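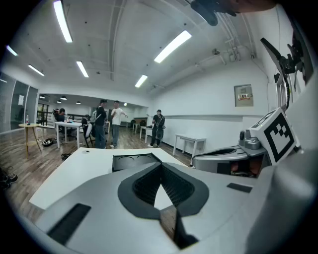
Figure 1. Black mesh on the inner faces of a V-shaped notch.

Cilton School of Hospitality
Handout 5: Receiving and Storing Dry Goods

Dry goods include tea, coffee, sugar, flour and packaged snacks. Students are expected to know the storage rules before the practical session in April.

Deliveries are checked against the order sheet at the door. Torn or damp cartons are refused and noted in the Landent stock book. Accepted goods are dated and placed behind older stock of the same kind.

Single-serve sachets are ordered in cartons of 100 or 300. Open cartons stay in the dry store, and only a day's supply goes to the guest area.

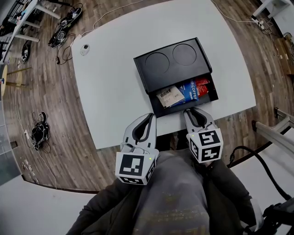 Figure 2. Drink sachets in a black tray box with a hinged lid.

Shelves must be clear of the floor and wiped weekly. Cleaning products are kept in a separate room.

Reading: Kovačević, Stores and Cellars, chapter 5.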